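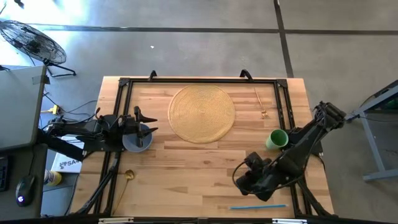

Should a woven placemat be washed with the dishes?
It should be kept out of the sink altogether. Brush off the crumbs, wipe both sides with a damp cloth and leave the mat flat until it has dried.

Care of Tables and Place Settings
Romar Household Advice Service
Leaflet 213, revised 16/04/2021

Wooden tabletops
Wipe the table after each meal, following the grain. Spills should be blotted at once. Scouring powder must not be used on a varnished surface. Where a dull patch remains, apply 2 drops of washing-up liquid to a well-wrung cloth, wipe again and dry with a clean towel. Oiled tables require a fresh coat each June.

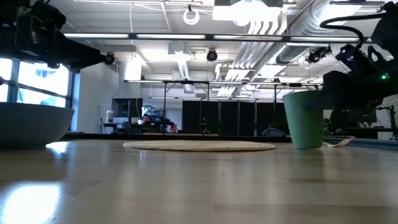

Round woven placemat, bowl and green cup on a wooden table.

Laying a single place
The mat is put down first, level with the chair and 3 cm from the table edge. The bowl, cup and cutlery follow.

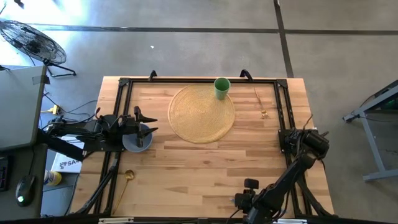 Cups cause more marks on wood than any other item of tableware, and residents of the Vandham and Stullel houses are asked to provide each one with a mat or coaster. Hot drinks require particular care. Where no coaster is to hand, the cup may be stood on the rim of the placemat, as with the green one here, provided that it is steady. A larger mat is preferable for tall cups.

Storage
Woven mats are to be stored flat, in a dry drawer, with no heavy dishes on top. Gold-coloured cutlery should be washed by hand at no more than 50 degrees and dried immediately. Replacement mats may be requested from the Mofokeng Road office.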